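We use cookies to keep this site running and to remember your settings. Accept all | Manage choices

Table Coverings in a Shared Student Workroom
Project report, Introduction to Interior Materials
Group members: Yến Đinh, Oluf Hjaltadóttir, Montri Thaweesak, Prapai Boonyarit
Submitted May 10, 2023

1. Background

The workroom on the second floor of the Wattanapong building is used by several courses. People eat there, draw there, and leave computers running there. The tables are old and the tops are scratched, and last year the department began covering them with cloth. Our task was to look at how a patterned tablecloth does in a room like this and to suggest what the department should buy when the present ones wear out.

We did not test the tables themselves. We also left out the chairs, although Montri wanted to include them.

2. Materials

We compared two coverings. The first was a plain white cotton cloth from Sivness, bought new for the project. The second was a printed cloth from Sketerari with a terrazzo-like pattern on a white ground. Terrazzo is a floor material made from chips of stone set in cement and polished flat. Printed versions of it have been common on household textiles for a few years, and they come in many color combinations.

Both cloths were washed once before use. The plain one shrank enough that it no longer hung over the short ends of the table, so we turned it and let the long sides go short.

3. Method

Each cloth stayed on a table for 7 days of normal use. We asked people to use the tables as they usually would -- lunch, laptops, cutting mats, whatever they had. At the end of each day one of us wrote down new marks, where they were, and whether they could be seen from standing height. Nattawut Jitpraphai, who runs the workroom, let us keep the notebook in his desk drawer.

We also looked at the cloths in different light. The room gets strong sun on one side, and the long table stands partly in it. Yến checked the same cloth in the morning and again after lunch and wrote a few lines each time.

After the trial, both cloths were washed at 40 degrees with Zuva powder and dried on a rack.

4. Results

The plain cloth showed marks from the first day. Coffee rings, pencil dust, and a line of blue ink were all easy to see from the door. The ink did not come out in the wash.

The printed cloth was harder to judge. Small stains were often lost among the printed pieces, and twice we wrote down a mark that was part of the pattern. Larger stains still showed. Crumbs were also hard to see, and this is a drawback on a table where people put down clean paper. Prapai found crumbs under her drawing on two separate days.

Light made more difference than we had planned for. In direct sun a pale cloth can look almost plain white, with the colors washed out, while the shaded part of the same table keeps its pattern.

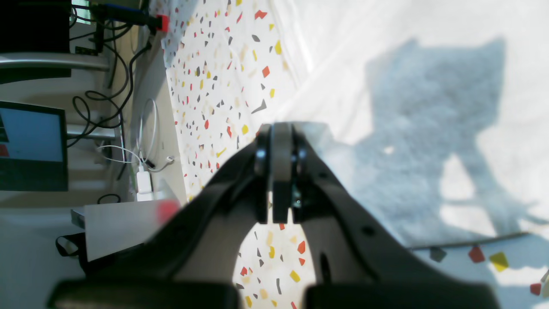
Which colors are printed on the terrazzo-style cloth?

The fragments are red, mustard yellow, dark grey, and pale beige, printed on white.

5. Discussion and recommendation

We recommend a printed cloth for the tables where people eat and a bare or wipeable surface for the drawing table. A darker ground might hold up better in the sun, but we had no sample to try. Oluf thinks the folds are a bigger problem than the stains, and he suggested clips at the corners. We tried clips for one afternoon and they held.

The trial was short and we had only one cloth of each type. A longer trial should include more than one wash, and should note which table each cloth was on. We forgot to do this at first and had to fill it in from memory.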